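I want to write something about words, and how the news uses them. English is my third language, so I look at words slowly. Maybe this helps.

When I learned English, the teacher said a "source" is a person with a name. Now I read "sources familiar with the matter" in every second article and I don't know who is familiar and with what matter. 1/ 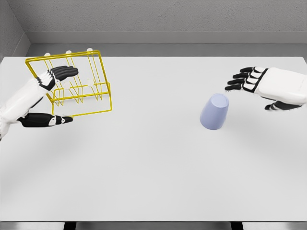 **Tirta Mandagi** · 07/04/2024

Last week Stardale closed its public comment pages. The company owns the paper in our town and two radio stations near it. The notice said the pages were closed "to protect the conversation." I read this sentence many times. The conversation is protected, and there is no more conversation. 2/

Before they closed, I saved what I could. There were 2,376 comments under the articles on the water contract. I read all of them. It took me 7 evenings. Many were rude, I admit this. Some were only a joke or one angry word. But many people asked the same thing: who signed, and why was the meeting moved? 3/

The paper wrote one article in answer. It used the word "misinformation" four times and the word "contract" one time. Please tell me which false information they mean. A question cannot be false. It can be stupid or it can be annoying, but you can answer it. 4/

I will be fair. One comment said the water from Rundau is poisoned on purpose. I don't believe it and I saw no proof for it. The article put this comment in the first paragraph – and then everybody who asked about the signature was standing next to the poison man. 5/

This is an old method. In my parents' country they did it with the word "agitator." First they find one real agitator, then the teacher is also one, and the man who sells bread. My father never argued with the newspaper. He cut out the articles and kept them in a box with the month written on it. I thought it was a strange hobby. 6/

A friend told me, be careful, you sound like those people. Which people? He could not say exactly. He only knew that I should not sound like them. He is a good friend and we had coffee after, so this is not a complaint against him. But the word did its work on him. 7/

And now the money, because somebody will ask. Skanix is the firm that got the contract. Skanix also buys advertising in the Stardale paper, a full page, you can see it yourself in the September issues at the library. Maybe it means nothing. Many firms buy a page. I only think that the article could mention it in one line. 8/
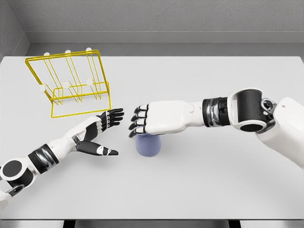 I wrote to the editor, Dimitriou, with 2 questions. Did the reporter speak with any person who wrote a comment? Does the paper tell its readers when it writes about an advertiser? The answer came after 25 days and said, "We stand by our reporting." I did not ask him to sit down. 9/

To those who say, then read another paper – I do. I read three. On the water contract, two of them printed the same text with the same mistake in the name of the street. So I have three papers and one article. 10/

I am not asking you to believe me. Please don't, I am also only a man with a keyboard. Go to the library and ask for the council minutes, the lady at the desk is helpful and copies are cheap. Bring coins, the machine doesn't take cards. 11/

If you also saved comments from those pages, write to me. I am missing most of the first two days. Screenshots are fine, but please leave the date visible. 12/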